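How a Refrigerator Keeps Food Cold
Household Science for Young Readers
Prepared by Latifa Farouk and Essam Ramadan

A refrigerator is a cupboard that stays cold all day and all night. People use it to help food stay safe to eat for longer.

Why does food spoil?
Tiny living things called bacteria are found on most foods. They are too small to see. In a warm room they multiply quickly, and some kinds can make people ill. In the cold they grow much more slowly. They do not stop altogether, so food in a refrigerator must still be eaten within a few days.

Where does the heat go?
A refrigerator does not add cold to food. It takes heat away. A liquid travels through thin pipes and turns into a gas. As it changes, it soaks up heat from inside the cabinet. The gas is then squeezed by a pump called a compressor, and the heat is let out into the room. Ask an adult whether the back or side of your refrigerator feels warm.

How does the cold air move?
Many refrigerators have a fan inside. The fan pushes cold air through openings called vents, and the air flows around the shelves. Food should not be pressed against the vents, as this blocks the air.

A fan grille is often round, with rings set one inside another. Slatted vents may be placed above and below it. The plates of food stand in front, with plenty of space for air to pass between them.
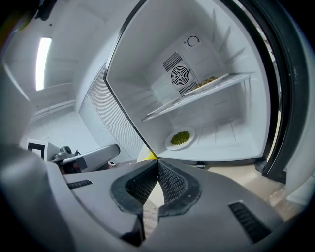
What does the door do?
Around the edge of the door is a soft strip called a gasket. When the door is closed, the gasket presses against the cabinet and keeps warm air out. Decide what you need before you open the door, and close it again promptly.

Rules for young helpers
Wash your hands before touching food.
Cover cooked food before it is stored.
Put leftovers away within 2 hours of cooking.
Tell an adult if the door has been left open.

Words to remember
Bacteria: very tiny living things
Compressor: the pump that squeezes the gas
Gasket: the soft seal around the door

Page reviewed 9 March 2025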